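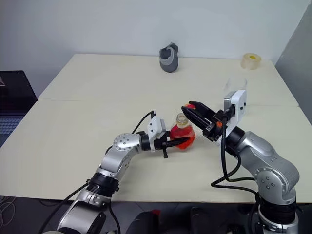
I finally made it to the open day at the Wragg hot sauce works in Akcombe, and I've been wanting to go for years! It's only 40 minutes from my house, so I have no excuse, except that they open the doors once a year in May and I always seem to be out of town.

Parking was a mess (get there before ten if you can) and the line wrapped past the loading dock. Once we got in, though, it moved along nicely. They take you through the pepper room first, and wow, my eyes were streaming before the guide had finished saying hello. The mash sits in old barrels for 48 weeks and the smell is sweeter than I expected, kind of like fruit left in a warm car.

Then you go past the kettles, which hold 800 gallons each, and on to the bottling line. It was so loud in there that I missed most of the talk, something about the caps coming from a company called Fladberg and a big fuss one year when they didn't fit. The kids in our group loved that part and wouldn't leave.

The tasting at the end was my favorite. You get little crackers and more than 40 sauces to try, and I got through maybe a third of them before I had to go sit down with some milk. The smoky one they call Wevard is fantastic on eggs, I've had it three mornings running. Skip the mango one, it tasted like candle to me.

The gift shop only took cards, and the restrooms are back by the front gate, so go before the tour starts.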